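Second progress report: review of the Rivimum simulation package
Prepared for the Gekarano program office by Åsmund Lindqvist
Reporting period: through the end of July

Where we are

We are four months into the review and I would put us slightly behind. Installation took longer than the plan allowed, mostly on license server trouble that the vendor, Lasidico, fixed in the end but was slow to admit. All the software you paid for is now running on both workstations at the Ortuño lab. The basic question in our agreement was whether a small group can use Rivimum to prepare arm tasks in simulation and skip a good part of the setup time on real hardware. I can't say yes to that yet, and I would ask the office not to read this report as a yes.

What the vendor claims

The sales material says a new user can go "from empty stage to trained skill in an afternoon." I gave this a fair try with two people who had not used the package before. They had an arm on a table and a cabinet to work at within the afternoon, so the first half of the sentence holds up. The trained skill did not come until the following week, and it came after I had rewritten the reward settings by hand from a forum post. The manual has a chapter on this. It describes an older version of the menus.

What we ran

Most of the period went to one family of tasks: reaching for small objects on top of a piece of furniture and closing the gripper on them. We ran 1242 trials, with object positions and lighting changed by the package's own randomizer. The randomizer is quick and I have no complaint about its speed. My complaint is with what it thinks of as variety. It will gladly swap the floor color and the wood grain, and it will drop a potted-garden sort of plant onto a work surface, but it hardly touches friction or the weight of the objects unless you go in and edit files. Those are the settings that decide whether a grasp carries over to a real arm. Pretty backgrounds are the easy part.

Contact is the other weak spot. Thin, flat things are the worst. In the logs we found the fingers recorded as touching an object while the contact force stayed at zero, and the built-in scoring counted several of these as good grasps. We stopped using the built-in score after that and wrote our own check, which is stricter. Any success rate quoted by Lasidico using their own scoring should be treated with care – I would want to see the raw logs before repeating it to anyone.

To be fair to the product, the arm models are good. Joint limits match the published ones where we checked, the motion is smooth, and the program has crashed only twice since the license problem was settled. The export tool also works as described, and I did not expect that.

Support

We have sent Lasidico 10 support requests. The answers are polite and come quickly, but on the contact problem we have been told three different things by three different people, the last being that it is "planned." No release was named. The premium support tier was offered to us twice in the same thread. I don't recommend buying it.

Money

Spending is within the approved amount. The one change from the plan is that more than half of the training line went to staff time for our own scoring script. I would like approval to move what is left of that line to hardware hours, where it will do more good than another vendor webinar.

Next period

We will take a small set of the simulated tasks to the real arm and run them as they are, with no tuning. Lasidico has asked to have an engineer present and to adjust settings beforehand. I said no to the second part. An office buying this package would not have their engineer in the room, and the test should look like what a buyer gets.

If the real runs fall well short of our own scoring, my advice will be to let the license lapse at renewal. If they come close, I would still hold off on the larger bundle until the contact fix is in a version we can install and test. The renewal quote arrives before the next report is due, so please don't sign it until we have spoken.
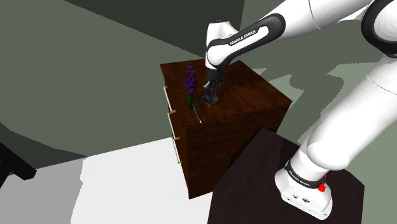
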